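Visit to the open day at Planura, 29/06/2021
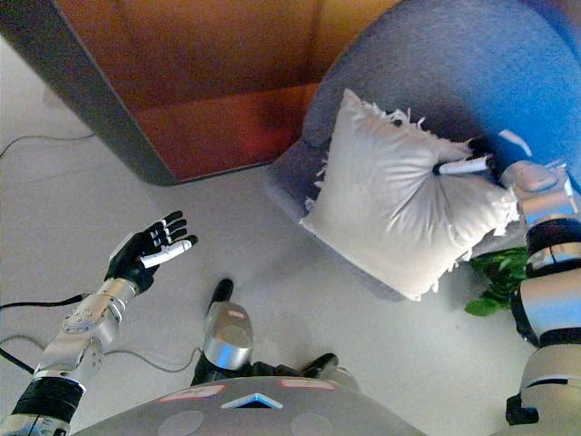 The robot in the living room corner, with the marker against the pillow.

I went with my colleague Marlene Kuhlmann, and we both wanted to see the household hall. Henrik Weidemann led our group. He explained that the robot gets small tidying tasks, and that most visitors only ask how fast it is. We asked what goes wrong.

The answer was the grip force. In February the right hand did not let go of a cup when the program told it to. The arm continued to move and pulled a small shelf over. No person was near, but after this they stopped all work for 2 weeks. The fault was a sensor cable in the wrist, worn at one place where it bends. The software got the last good value again and again, and so it believed that everything was normal.

Now a value that does not change is treated as a fault and the arm must stop. The cable is replaced after 800 hours of work - before, there was no limit at all. Lieselotte Kröger from the safety group told us she would like it even shorter.

I asked if soft things like a pillow are easier. She said no, a soft thing gives way and the hand feels the contact late. I had not thought of this. Coffee was in the next building, and the parking there is very small, so better take the bus.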